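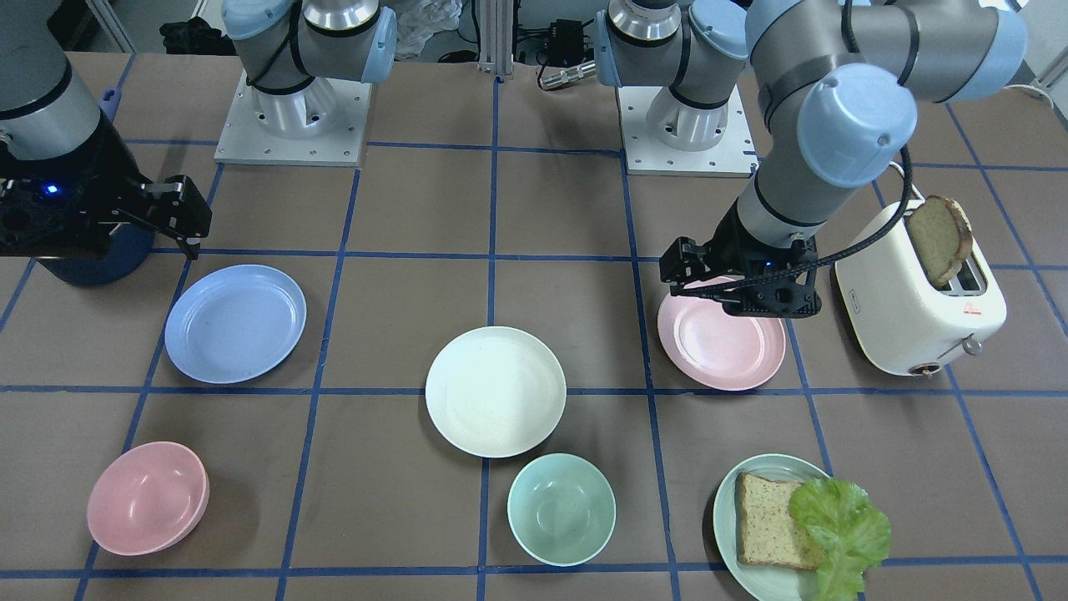 Last edited in March by Jouko Juntunen (2 revisions)

Councillor under a conduct complaint has resigned from the party group. Does the complaint lapse?

Asked by Irja Laaksonen
Tags: local government, standards, party membership

I am clerk to a parish council. One of our members also sits on the district council at Durska and is the subject of a conduct complaint there, made by a former member of the same party group. The complaint concerns remarks made at a group meeting and two emails sent afterwards from a council address. He has now resigned the whip and sits as an independent.

The party has told the complainant that its own process is closed, as he is no longer a member. The district monitoring officer has not written to anyone for 21 days. Questions:

1. Does leaving the group end the council's process as well?
2. Does it matter that the remarks were made at a group meeting and not at a council meeting?
3. Do I have to do anything at parish level?

England, if that makes a difference.

3 answers

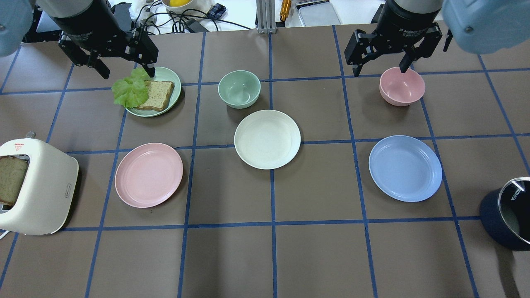 3 min read

Answer by Ximeng Cheng (accepted, 14 votes)

The two processes are separate. The party's rules bind its members by agreement, and many parties stop when the membership stops. Some keep the file and reopen it if the person applies to rejoin. The complainant should ask for the party's position in writing, with the rule number.

The council's process comes from the Localism Act 2011. Section 28 requires a principal authority to have arrangements for dealing with allegations that a member has broken the code of conduct. The code applies to the person as a councillor. Sitting as an independent changes nothing. If he resigned his seat, the position would depend on the council's published arrangements, and most provide for the matter to be closed.

On question 2, the test is whether he was acting in his capacity as a member. Group meetings are argued both ways. Emails from a council address about council business are much easier to bring within the code. I would expect the assessment to deal with the two parts separately.

On question 3, the parish has its own code, but it is the district that handles allegations under it. If nothing is alleged about his conduct as a parish councillor, there is nothing for you to do. Do not put it on an agenda.

As to the delay, look up the arrangements on the district website. They normally give a target for the initial assessment. It is a target only, but it gives the complainant something to quote. The independent person can be consulted by the member complained about. Whether the complainant may also approach them varies by council.

Answer by Ustyna Onyshchenko (6 votes)

Agree with the above. Sanctions are limited. There is no power to suspend or disqualify under the 2011 Act arrangements. Ours took 18 weeks and ended with a formal censure and a recommendation that the member attend training. Removal from committees normally goes through the group leader, so check how that works for a member who has no group.

Comment by Irja Laaksonen: He is the only independent, so there is no group leader to ask. Would it go to full council?

Comment by Ustyna Onyshchenko: Probably, but check the constitution. Seat allocation may have to be reviewed anyway now that the group is one smaller.

Answer by Eino Laitinen (0 votes)

He should stand down and have a by-election. They all do this when it gets difficult. Ring the local paper.

Comment by Jouko Juntunen (moderator): Please answer the question asked. Note also that the complaint may be confidential at this stage.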